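Office chair (also swivel chair, desk chair)

An office chair is a seat on a central post that turns, rolls and usually goes up and down. I've kept this entry for the Vumel household encyclopedia for a while now, and it gets more mail than anything else I write, so clearly people have feelings about their chairs!

Parts. From the floor up you have casters, base, gas lift, seat, back and armrests. The gas lift is a sealed cylinder, and you should never try to open one. Casters come in hard and soft kinds. Soft treads are the ones for tile and wood, hard ones roll better on carpet, and most chairs ship with the hard ones no matter what floor you have (mine did).

Seats and backs. Foam is cozy but it packs down over the years. Mesh stays cooler in summer and dries fast after a spill, though a cheap one will sag. Edeltraud Lindemann, who used to edit this entry, swore by foam and never let me say a kind word about mesh. I switched in January and I'm not going back - sorry, Edeltraud.

Armrests. Good for getting up, bad for getting close to the desk. If yours bump the desktop, see if they lower before you take them off. On my old Fellari it was just 2 bolts a side, but keep the bolts.

Care. Hair winds itself around the caster axles. Flip the chair over, pull the casters straight out and snip the hair away with small scissors. It takes me 20 minutes, with coffee.

Bases and shared rooms. The star-shaped base took over from four legs on rolling chairs for a plain reason, that a wider spread is harder to tip. Five spokes is what you'll mostly meet now, like the black chair standing in the middle of the tiled floor, its mesh back turned away. Black is everywhere in rooms like that, and chairs drift from desk to desk all day. Maite Rivas wrote in to suggest a dab of paint under the seat so you can find your own again, and I've done it ever since.

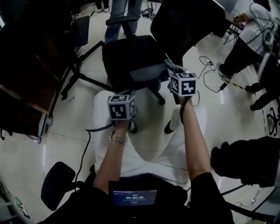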